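Print this page | E-mail this article

The Case Against Sorting on the Floor

By Orlando Condori
12 Mar 2024

Household advice treats folding as the hard part of laundry. Most of the printed instruction on the subject concerns the fold itself: thirds or halves, sleeves in or sleeves back, standing the shirt on edge in the drawer. The stage before it gets a sentence at most. Clean clothes come out of the basket, they are put somewhere, and then folding begins. My argument is that the "somewhere" decides how long the job takes and how well it comes out, and that most households choose it badly.

I kept a log of my own laundry from June onward, covering 42 loads. For each one I wrote down where the clothes were put down, how many minutes passed between the first item and the last, and how many pieces had to be refolded. The surfaces were a bed, a dining table, a sofa and the floor of the front room. This is a small record from one house and I make no larger claim for it. The ranking was stable all the same. The table was fastest. The bed was next, the sofa third and the floor last. Refolding followed the same order.

The mechanical reasons are plain enough. Folding needs a flat, firm area at least as wide as the garment, at a height where the forearms are close to level. A table meets both conditions. A bed meets the first if the mattress is firm and misses the second by a good margin. A sofa is the wrong shape, and its cushions slope toward the back, so a stack of four shirts leans before the fifth is added. A floor is flat and firm, which explains its popularity, but every item has to be picked up from the lowest point in the room, and the person folding either kneels or bends.

Brayan Villca, who ran the linen room at the Stustgate guesthouse when I did the accounts there, had a rule that clean items should be lifted once. Anything lifted twice was charged, in his head, to whoever had put it down. He used a waist-high bench with a raised lip at the back, and he would not allow a chair near it, on the grounds that chairs collect towels. I thought this fussy then. My log suggests he was correct about the lifting, at least. In the slow loads, the time was lost in moving piles that had been started in the wrong place.

The usual defense of the floor is capacity. A load from a family of four will not fit on a small table, and the floor has no edges. I accept the point about area. But a large area encourages spreading, and spreading is a different activity from sorting. Clothes get put down wherever there is a gap, the gaps get smaller, and the person folding ends up stepping over the finished work to reach the unfinished. A table of modest size forces a decision on each item as it comes up.

Soft furniture is the second problem, and the low kind is worse than the sofa. Poufs and floor cushions have come into a great many front rooms in the last few years. They are comfortable to sit on. As a place for clean clothes they have a rounded edge and a surface that gives, and whatever is left there tends to stay in a heap.
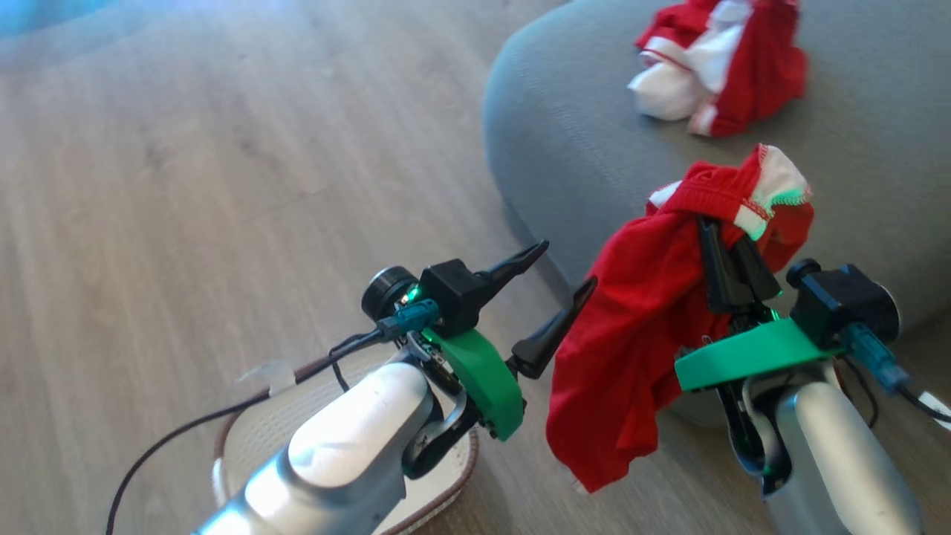

Sports clothes suffer most from this treatment. They are slippery, they are light, and they come in sets that look alike at a glance. A pair of shorts with an elastic waistband has no natural crease to fold along, so it needs a surface more than a dress shirt does. The method I use is to lay the shorts flat, bring one leg over the other, pull the waistband straight with both hands and fold up from the hem. Done in the air, the waistband gathers and the fold comes out crooked. Done on a mat or rug, the fabric catches on the weave and has to be straightened again. Matching tops and bottoms should be paired before either is folded.

The remedy costs little. A folding table from Hamada, the narrow model I have at home, stands against the wall in the hallway and comes out for laundry only. A wide shelf at elbow height would do as well. The Ulton pattern of drop-leaf, if one can be found secondhand, is better than both, since the leaf can be left down until the sheets come up. Households with no room for any of these should use the bed, make it first, and work from the foot end.

I would keep the floor for one purpose, which is pairing socks. They need area and no height, and they are the single category in my log where the floor beat the table, by 8 minutes over the whole period.

Orlando Condori writes on household practice from Flurnimholm.

Contact us | Copyright 2024, all rights reserved | Back to top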